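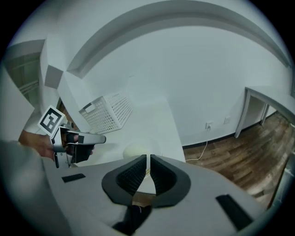 Two ribbed grey pads, close up

Tokbridge Ye pill dispenser review: five months of beeping

Last updated: 2/27/21
323 shares

I take six different tablets a day, at three different times, and for years I kept them in one of those plastic trays with the days of the week stamped on the lids. You know the ones. Mine was from Flosside, it cost next to nothing and the lettering rubbed off in the first winter, so by the end I was counting along from the left like someone playing the piano badly. It did the job until I took my evening lot twice in one week (I rang the pharmacist both times, no harm done, but I felt a right fool). So I gave in and bought a proper electronic one.

The Tokbridge Ye cost me £79 from the big chemist in Akamport. I've been using it since the autumn and I think I've now met all its moods.

It's a round white thing the size of a side plate, a bit taller than I'd pictured, with a carousel inside that turns one slot at each dose time. It beeps, a little light comes on, you tip the whole unit over and the tablets drop into your hand. The lid locks with a key. You get two keys and I have already lost one of them, probably down the back of the dresser.

Setting it up

The instructions are dreadful. The print is tiny and half the pages are in other languages, and the English bit calls the same button "Set" on one page and "Enter" on the next. I got the clock right on my third go. After that the alarms were easy enough: you hold the left button, wait for the number to flash, and go up or down. You can have up to five alarms a day. I use three, so it's plenty, but if you've got eye drops and an inhaler to remember on top you might want to check that first.

Oh, and it doesn't change itself when the clocks go back. I'd barely had it any time then and spent a morning wondering why it was shouting at me while I was still in bed.

Filling it

I do mine with the radio on and a cup of tea. All the boxes out, one medicine at a time, right round the carousel, then the next one. A full load lasts me just over a week. The slots are deep, and my big capsule (the one I moan about swallowing) fits with room to spare. The small white ones are fiddlier, they skitter about and I've found them in my slipper!

One thing to ask about before you buy any dispenser at all: some tablets have to stay in their original packaging. One of mine does, it turned out when I took my list in to the pharmacy, so that one now lives in its box beside the machine with an elastic band round it. I'd have tipped the lot in without a thought. Do ask, they were very nice about it and it took two minutes.

The beep

It's loud. Really loud, and there's a high setting I tried once and never again. On low I can hear it from the garden with the back door open. It goes on until you tip the unit, and this I love, as my old phone alarm could be swiped off half asleep and forgotten. What I don't love is that you can't silence it for a bit if you're in the bath. You either get out or you listen to it.

If you're a bit deaf there's the light as well, though it's a feeble little green thing and hard to see in a bright kitchen. I've put mine on the shelf by the bread bin where it's darker.

Tipping it over

My hands aren't too bad, a touch of stiffness first thing. Loaded up, the Ye is just light enough for me to turn over with one hand and catch with the other, but I wouldn't want it any heavier. Tokbridge sell a tipping stand separately. I think that should be in the box at this price and I wrote and told them so. They sent back a polite email and no stand.

Twice a tablet has stuck in the opening. Both times a shake freed it, but I now look at what's in my palm before I swallow anything and check it against my list. You should be doing that anyway, I suppose.

Batteries

It takes four ordinary ones. My first set lasted until just after Christmas and it gave me a low battery sign for a good few days before it needed them. It remembers the alarms while you swap them over, but not the time, so out came the dreadful instructions again.

Would I buy it again?

Yes, I think so, grumbling. I haven't doubled up on a dose since I got it and I don't stand in the kitchen at night trying to remember whether I've had my tablets. If you only take one or two things in the morning, save your money and get a plastic tray. A Flosside one is fine if you go over the letters with a marker pen.

Washing it, I forgot to say: the carousel lifts out and goes in warm soapy water, but let it dry overnight. The grooves hold drips, and I've only the one carousel, so I do it the evening before a refill and leave it upside down on a tea towel.

Rating: 4 out of 5

6 comments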